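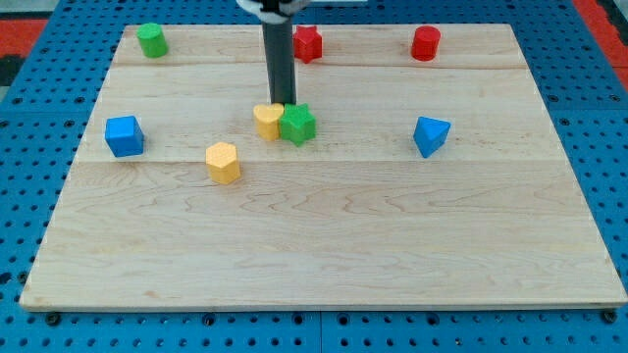

Malosness Toy Library
Minutes of the September meeting, held in the back room at Wimow Hall, 7.15 pm

Chair: Miłosz Tokarz
Present: nine members, as per the signing-in sheet. Two apologies by email.
Minutes taken by the secretary.

1. Minutes of the last meeting

Agreed, with one correction. Under item 4 the words "the blocks are complete" should read "the blocks are said to be complete". The secretary pointed out that no one had tipped them out to look.

2. Shape blocks

The small plastic shape blocks have been laid out on the maple board and looked over. There are eight: cylinders, stars, a heart, a cube and a hexagon among them, in green, red, yellow and blue. The donor's note calls this "a full learning set". The Chair asked what made it full. There is a red star and a green star, and a red cylinder and a green cylinder, but only one heart, which is yellow. A member who used to teach reception said a sorting set ought to let a child sort by colour and then again by shape, and she didn't see how you would do the second part with one heart and one cube.

It was suggested that children would not mind. The Chair said he had heard that about the farm animals as well, and they came back from loan with a letter.

Agreed: to lend the set as "eight assorted shape blocks" and leave the word "learning" off the label. Donor's note to be kept in the folder.

3. The board

Discussion went on longer than planned. The board is made of wide maple planks joined lengthwise, and it is being proposed as a play surface to go out with the blocks. Supporters said it looks handsome and the swirly grain is pleasant. The Chair accepted that it looks handsome. He wanted to know who was going to carry it home on the bus.

The seams were raised. One member felt that small hands would use them as lines to put things on, and that this was a point in favour. Another felt that crumbs would use them too. It was noted that the toy library has never yet received anything back without crumbs.

The proposal to lend the board was put to a vote and lost, five to three, with one abstention. The board stays at the hall for use on open mornings. It can go on the blue pegboard table, but the table must not be moved to suit it.

4. Sampaio storage boxes

A quote has come in from Sampaio for stacking boxes at 98 pounds the lot. The leaflet says they will "transform" the cupboard. The secretary measured the cupboard and believes they will fill it. There was some support for buying half, but Sampaio do not sell half. Deferred. In the meantime the blocks go in a drawstring bag, if the bag with the working string can be found.

5. Piltus catalogue software

A member had watched the Piltus demonstration and thought it very smooth. It has room for 1667 items on the basic plan. We have 200 on the card index, and several of those are jigsaws that should have been thrown out. The Chair asked what the software does that the card index doesn't. The answer was reminders. The Chair asked whether people who ignore a phone call would read a reminder. No one would commit to an answer.

Not agreed. May be brought back if someone is willing to type in the cards.

6. Cleaning of returned items

The sheet on the cupboard door says "wiped" beside nearly every entry, in the same pen. The meeting did not find this convincing. From now on whoever wipes an item puts their own initials next to it on the day. Plastic pieces, including the shape blocks, to be done in warm soapy water and left on a tea towel. Wooden things to be wiped with a damp cloth only, and that includes the board, whatever the spray bottle says about being suitable for all surfaces.

7. Any other business

The wooden train is still out on loan. The borrower says it was returned. The secretary says it was not.

A request for a sand tray was received and noted.

The heating in the back room was described in the hall's letter as "now fully responsive". Members kept their coats on. Chair to write to Wimow Hall.

Actions
Label for shape blocks, eight pieces: secretary
Letter about heating: Miłosz Tokarz
Drawstring bag: whoever had it last
New sheet for cupboard door: secretary

Meeting closed at 8.50 pm. Next meeting in the same room, subject to the reply about the heating.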